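Setting Up the Drinks Service Task: Notes for Student Teams

Course project, robotics lab, Junthorpe. Revised 2022-12-21.

This page covers layout, teaching and dry runs for the two-arm drinks task. It assumes you have finished the safety module and can jog an arm in joint and tool coordinates.

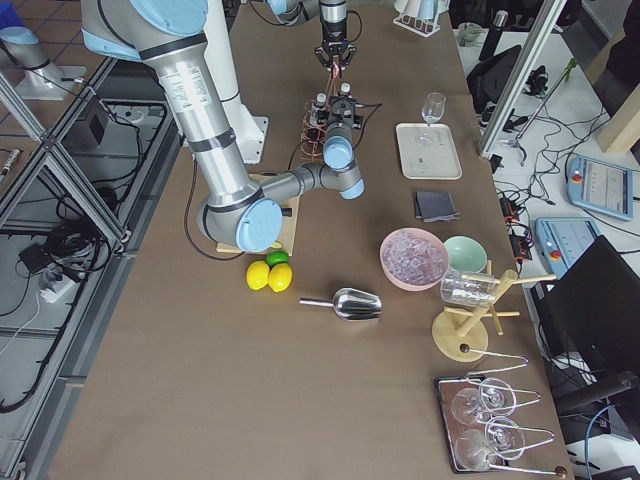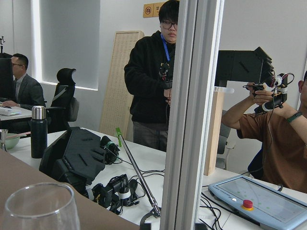 The task is scored on repeatability, so the layout of the table comes first. Every object needs a start pose that a teammate can restore between runs without measuring. Decide which objects the arms will move and which only have to stay out of the way, and teach the first group before placing the second. Low objects close to an arm cause the most trouble. The lemons and the lime lie just below the elbow joint, so any motion that drops the elbow has to be checked against them before the speed goes up. The same applies to the ice scoop beside them. Glassware standing on its foot needs a vertical clearance move on both approach and retreat. Glasses lying on their sides in a holder can be approached lower, but the holder handles must be included in the collision model.

1. Fix the reference points

Put a small tape corner at two opposite corners of each tray and bowl position. Round objects get a single cross under the center. Write the object name on the tape. Record the tape positions in the team log under the same names used in the program.

2. Teach the poses

Work through the objects from the far end of the table toward the pendant side. For each object, save four poses:

approach
grasp
lift
retreat

Name them with the object first, for example scoop_approach. The Kyei converter sorts alphabetically and will scatter the poses if the verb comes first. Keep teaching speed at 20 mm/s within a hand's width of glass.

3. Record the demonstrations

One student operates, one watches the arms, one keeps the log. The watcher stays within reach of an emergency stop for the whole recording and does not handle the log. Before each take, call out the take number and wait for the operator to repeat it.

The Skamora scripts write one folder per take. Do not rename folders while a session is open. If a take is bad, mark it in the log and leave the files alone. Each team should have 200 usable takes by the end of the unit. Teams that started in September may count takes from the earlier layout only if the tape positions have not changed.

If the recorder stops with error 3241, the clock offset between the two arms is too large. Close the session, resync, and start a new one. Takes recorded after the error first appears are discarded.

4. Dry runs

Run the full sequence with no ice and no liquid first. Then add ice to the bowl and run only the scoop segment. Full runs with ice follow after nine clean scoop segments in a row. A segment is clean if no ice lands outside the target and the scoop returns to its taped position.

Check the following between runs:

cables free of the elbow and wrist
scoop handle parallel to its tape line
cloth flat and clear of the trays
wrist fasteners tight

5. Handoff between arms

The receiving arm closes first, then the giving arm opens. Insert a half-second wait between the two commands. With rigid objects, both grippers holding at once will load the wrists, so reduce grip force on the giving side before the receiving side closes. Glasses are not handed between arms in the Rornarham rules and a run that does so scores zero for that segment.

6. Files to submit

Pose file, team log as a scan or spreadsheet, session folders, and one uncut video of a full run. Name the archive with the team code followed by the layout revision. Late layouts are accepted only with a fresh set of poses.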